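Lirutmont Community Workshops
Solton Building
Annual Premises Safety Inspection: Checklist with Inspector's Comments

Date of inspection: 14 September 2023
Inspected by: Negin Zamani, Premises Safety Officer
Accompanied by: Afshin Azimi, Building Manager
Copies to: Marjan Moradi (Operations), Yasaman Zarei (Tenant Liaison)
Reference: 2602

Ratings used in this checklist
S – satisfactory
A – action required, with date
R – recommendation only
N/A – not applicable or not inspected

Areas not inspected: the roof void over the north stair (no safe access on the day) and the locked meter cupboard on the first floor, for which the key could not be found. Both are to be inspected at a return visit. The Building Manager is asked to have the key available.

SECTION A. MEANS OF ESCAPE

A1. Escape routes clear along their full length. A
The ground floor corridor was partly obstructed by flat-packed shelving belonging to the upholstery unit. It was moved while the inspection was in progress. The same corridor was reported as obstructed in August. Tenants are reminded that corridors may not be used for storage at any time, including on delivery days.

A2. Final exit doors open easily and without a key. A
The rear door opens but binds on the threshold during the last part of its travel. The door should be eased and the lower hinge looked at. The front and side doors are satisfactory.

A3. Fire doors close fully onto the stop from any angle. A
The door at the head of the north stair does not latch when released from a slightly open position. The closer requires adjustment. The remaining doors on both floors closed correctly.

A4. Fire doors not wedged or tied open. A
The kitchen door was held open with a folded cardboard wedge. The wedge was removed and the person present was spoken to. If the kitchen door needs to stand open during working hours, an approved hold-open device linked to the alarm should be fitted. Afshin Azimi will obtain a price.

A5. Intumescent strips and smoke seals complete and unpainted. S
The first floor doors were redecorated in August and the seals have been left clear of paint, as instructed.

A6. Escape signs present, legible and pointing in the correct direction. R
The sign at the foot of the north stair is correct but is now partly hidden by the new noticeboard. Either may be moved. The noticeboard would be simpler.

A7. Emergency lighting tested monthly and results recorded. A
No entry was found for August. The Building Manager believes the test was carried out and not written down. A test that is not recorded must be treated as not done, and should be repeated this week.

A8. Assembly point known to all tenants. S
Those asked gave the correct answer, including two people who had been in the building for less than a month.

SECTION B. FIRE DETECTION AND FIREFIGHTING EQUIPMENT

B1. Fire alarm panel showing normal. S

B2. Weekly call point test carried out, using a different call point each week. R
The tests are recorded, but the log does not state which call point was used. A column should be added to the sheet.

B3. Detectors free from covers, dust and damage. A
The detector in the spray room still had its plastic cover in place following the cleaning of the extract ductwork. It was removed at once. This is the most serious finding of the inspection. The contractor, Sako, is to be asked in writing how covers are accounted for at the end of a job, and no further duct cleaning is to be booked until a reply has been received.

B4. Extinguishers in position, in date and with pins and seals intact. A
The carbon dioxide extinguisher outside the spray room was found on the floor with its bracket loose. The bracket is to be refixed to sound masonry. All others were in place and within their service date.

B5. Fire blanket present in the kitchen. S
The blanket has been moved away from the hob since the last inspection and can now be reached safely.

B6. Fire log book kept on site. S
The book is held at the front desk. The current volume is nearly full and a replacement should be ordered.

SECTION C. SLIPS, TRIPS AND FALLS

C1. Floors sound, dry and free of trailing leads. A
A lifted edge of vinyl at the entrance to the ladies' toilet presents a trip hazard. It has been taped as a temporary measure. Permanent repair within 30 days.

C2. Stair nosings secure and clearly visible. A
Three nosings on the north stair have lost their contrast strip. One is also loose at the left-hand end and should be fixed before the others are attended to.

C3. Handrails secure. S

C4. Outside steps and ramp in good order. R
Moss is beginning to form on the shaded side of the ramp. Cleaning before the colder weather is recommended. The grit bin was empty and should be filled by the end of October.

C5. Ladders and stepladders listed, tagged and inspected. A
A stepladder carrying no tag was found behind the boiler room door. Its owner could not be identified. It has been labelled "do not use" and will be disposed of if it is not claimed within 30 days.

SECTION D. ELECTRICAL SAFETY

D1. Fixed wiring inspection report in date. S
The report was produced by the Building Manager. Remedial items from the previous report have been signed off.

D2. Distribution boards accessible, closed and labelled. A
The board in the ground floor store was blocked by boxed paper. A clear space must be kept in front of the board at all times, and the floor should be marked to show it. The circuit chart inside the door has been amended by hand several times and should be typed afresh.

D3. Portable appliances tested at the agreed interval. A
The register lists a kettle, asset 1013, which could not be found, and the kitchen contains a different kettle, which is not in the register. The register should be corrected and the newer kettle tested before it is used again.

D4. Extension leads used only as a temporary measure and never plugged into one another. A
Two leads were joined beneath the reception desk to serve the printer and a desk fan. An additional double socket is recommended. Until it has been fitted, the fan is to be removed.

D5. Equipment isolated from the mains before covers or panels are taken off. S
Tenants who open electrical equipment in the course of their work were asked to explain their procedure. All described switching off, removing the plug and keeping it in view. The written procedure is the 2019 issue and refers to a former manager. Yasaman Zarei will arrange for it to be reissued.

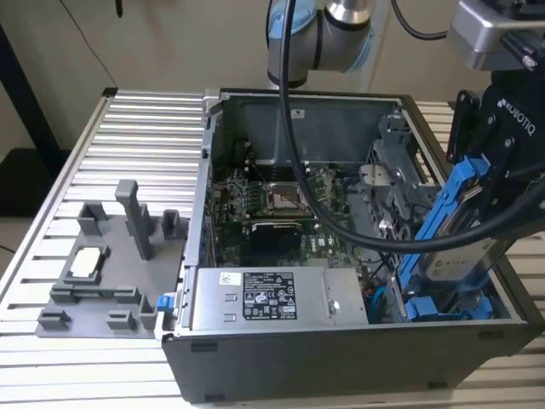 D6. Damaged plugs, leads and sockets reported and taken out of use. R
The defect book is in use, but several entries have no closing signature. It is not possible to tell from the book whether the work was done. Entries should be closed by the person who carried out the repair.

D7. Residual current devices tested by push button every six months. S

SECTION E. HAZARDOUS SUBSTANCES

E1. Inventory of substances up to date. A
The upholstery unit has changed its spray adhesive and the new product is not listed. The safety data sheet is to be obtained from the supplier and the assessment revised.

E2. Flammable liquids kept in the metal cabinet and the cabinet closed. S

E3. Decanted liquids clearly labelled. A
An unlabelled bottle of clear liquid was found under the sink in the cleaners' cupboard. It has been set aside for disposal. Drinks bottles must never be used for this purpose.

E4. Oily rags placed in lidded metal bins and emptied daily. S

SECTION F. WELFARE AND FIRST AID

F1. First aid boxes stocked and in date. A
Eyewash in the first floor box has expired. The ground floor box is complete.

F2. Names of first aiders displayed. A
The notice still shows Afshin Shirazi, who moved to the Azevedo site in the spring. It should be replaced with the current names, giving surnames in full to avoid confusion with the Building Manager.

F3. Hot water temperature checks and flushing of little-used outlets recorded. S

F4. Toilets and washing facilities clean and supplied. S

F5. Accident book available and completed pages stored confidentially. R
Completed pages had been left in the book. They should be removed and filed in the locked cabinet.

SUMMARY OF PRIORITY ACTIONS

Immediate: B3 written enquiry to contractor. A7 emergency lighting test. D3 kettle withdrawn until tested.
Within 7 days: A3, B4, C2 (loose nosing), D2 and E1.
Within 30 days: A2, A4, C1, C5, D4, F1 and F2.

Marjan Moradi is asked to confirm in writing when the immediate actions have been closed. Items rated R do not need a written reply but will be looked at again during the return visit.

Signed: N. Zamani
Received for the building: A. Azimi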